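4.2 Why returned goods slow the floor down

The most exciting result of the study came from a part of the building we had almost left out of the plan. Before December, every model we built treated returns as a small side stream feeding back into storage. The records from the Zammont site told a very different story! Over the study period the returns area there took in 2,151 parcels, and the time each one waited before going back on a shelf depended far more on floor layout than on the number of people working the shift.

We compared two layouts. In the first, used at Zammont, all returns pass through one room beside the loading docks. In the second, used at Rakena, small returns stations are spread along the main aisle, 11 in all, each serving the shelves closest to it. Both buildings lease space from the same owner and pay similar rent per square foot, so the comparison is cleaner than we had dared to hope (Mizuno and Dobos had warned us it might not be).

Floor space is where the two part ways. The single room needed 600 square feet of waiting area for parcels not yet opened. The spread-out stations together needed nearly 300, and that freed space could go straight back to paid storage. For a landlord such as Pornel, which sets rent by usable storage area, this is a real gain, and it shows up without any change to the outside walls.

Glass, cups and other housewares were the slowest group in both buildings, as Morikawa found in her earlier survey of tenants.
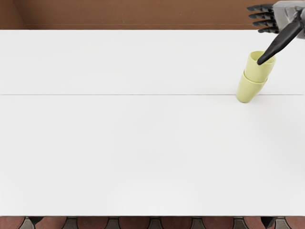
Figure 3. Two nested cups on a white table (computer rendering).

We then asked whether the gain holds when a tenant changes. Ueda's lease data cover only one such change, at Rakena, where the new tenant kept every station in place and moved just the shelving. Waiting times rose at first and then settled close to their old level, a lovely result for anyone who designs these buildings. Section 4.3 takes up the cost of the added wiring.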